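Diary, June, evening

We reached 371 good episodes for the pot task today, and my shoulders know every one of them. Vilmos Deák drove the arm in the morning and I took over after lunch. He is smoother than me, but he goes always the same way, straight in from the right, and the model learns his habit too well. I try to be a little different each time – higher, slower, once with a small turn of the wrist.

I threw away 33 episodes. Most of them were mine. In 12 I had forgotten to press the button for the end, so the recording went on while I was drinking tea. I was ashamed and labeled them by hand before Vilmos could see the list.

Grinach wants the next delivery with more variation of the objects. So we move the carrot and the cubes between the runs, and we write the instruction sentence again in new words. "Put the yellow block in the pot." "The yellow one goes into the pot." After the first hundred my English becomes very strange.

Tomorrow I start with the sink, if the wrist joint stays quiet. I must also call my mother and buy bread. 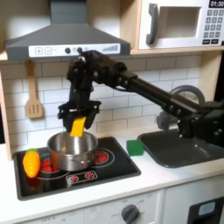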